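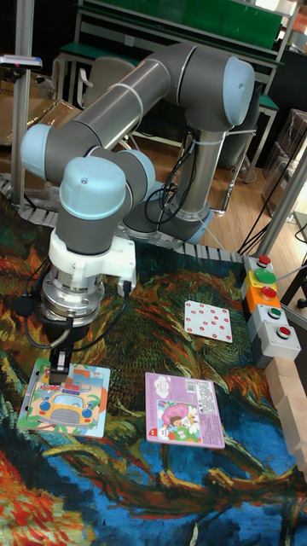
12 August 2019

Card day again. I've got the cloth down, the one with the big swirly painting on it, and I'm sticking with it for the rest of the month even though Remigiusz Sobczak says it makes his eyes ache. A plain cloth made everything too easy! Anything you put on this one has to fight with the background a bit, so if a card still reads well here it'll read well on anybody's kitchen table.

Three out for the first go: the bus, the pink one and the white square with the red dots. Bus at the front left, pink to the right of it and turned a little, dots further back by the buttons. I like the bus best (everyone does). Yellow on sky blue is about as clear as you can get, and the border in light blue, green and white keeps it off the swirls nicely. The rounded corners help too, I think — a square corner gets lost in the pattern much quicker.

The pink one I'm less sure of. The picture of the child is small and stuck down in one corner, and then there's the white panel of print and the barcode up at the top, so your eye goes to the wrong bit first. Might try turning it over tomorrow, or swapping it for something from the Jabłońska box. That box has been on the shelf since February and I've hardly opened it.

Dots: fine. Would like a second one in another colour but Druder only sell them in packs of 400, and I'm not storing 400 dot cards for anyone.

Jobs before the next lot:
iron the cloth (cool iron, with a tea towel over it)
sort the Follex sleeves, the large ones are mixed in with the small again
ring Pedholm about order 1124, still two sleeves short
find the lid for the card tin

Remigiusz wants to put a clear sheet over the whole cloth so the cards slide. I said no for now. I'd like to see how they sit on bare fabric first, and I have a feeling the sheet will throw the ceiling lights straight back at us. We can argue about it when the cloth's been ironed.

Left the cards out. Please don't tidy them!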